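Re-padding the fingers on the Talero cell

05/04/2018
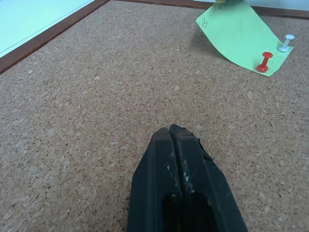 Salvador Pacheco wrote in after the last post to say he would have swapped the whole finger set by now, and that a pad with a torn edge will drag a pin sideways before it drops one. Fair point on the dragging. I don't agree on the full set. The left face is still smooth. The right one is scuffed along the seam and has a small flap lifting near the tip, so the right one gets new material and the left stays.

The cell does one job: push pins in and out of a cork board, over and over, through a sheet of paper. Pin heads are hard and slick, and the pads take all the wear.

Procedure, for my own reference as much as anyone's:

Park the arm, drop the air, tag the valve. Peel the old pad from the tip down. Scrape off the glue with a plastic blade, wipe with alcohol, wait 15 minutes. Press the new pad on and clamp it overnight. I skipped the clamp in December and had to do the job twice.

Then close the fingers on nothing and look at the seam. It should be thin and even all the way down. If it opens toward the tip, the pad is sitting proud at the base and has to come off again.

Last, redo the closed-width zero. Old value was 362 counts. I run 200 empty cycles before giving it a pin, then check the zero again. If it has moved, the glue is creeping.

The log shows 667 pin cycles on the current right pad, fewer than I got from the one before it. Different sheet stock, same glue. Mi-kyung Choo is sending a harder grade from Pollden – I'll fit that one next and leave everything else alone so the numbers can be compared.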